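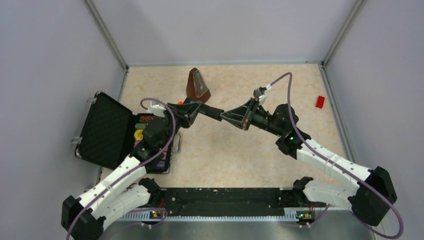

Zelle 2, Übergabe mit dem schwarzen Stab

**gelenkwelle**
Auswertung Übergabe, 223 Demos, danach 20 Testläufe je Variante. Mit Handgelenkkameras 13 Erfolge, nur mit der festen Kamera 7. Gleiches Netz, gleiche Startlagen. Daten liegen bei Gil.

**Prukier**
20 Läufe sind mir zu wenig. Und wer hat die Startlagen gesetzt?

**gelenkwelle**
Per Hand nach Liste. Mehr Läufe kommen noch.

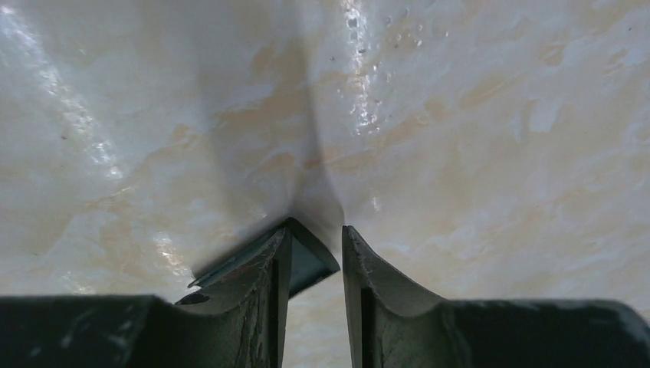
**tastkopf_k**
Die Handgelenkkameras würde ich nicht pauschal loben. Auf glänzendem Untergrund lernt das Netz gern die Spiegelungen mit. Links zieht sich ein langer heller Streifen schräg über die Fläche, dazu die Marmorflecken, und die Finger sind fast schwarz. Testet das mal mit anderem Licht.

**Prukier**
Sehe ich anders. Die Finger sitzen immer an derselben Stelle im Bild, das hilft dem Netz mehr, als der Glanz schadet.

**tastkopf_k**
Dann müsste es mit mattem Boden gleich bleiben. Glaube ich nicht.

**gelenkwelle**
Matte Unterlage ist notiert.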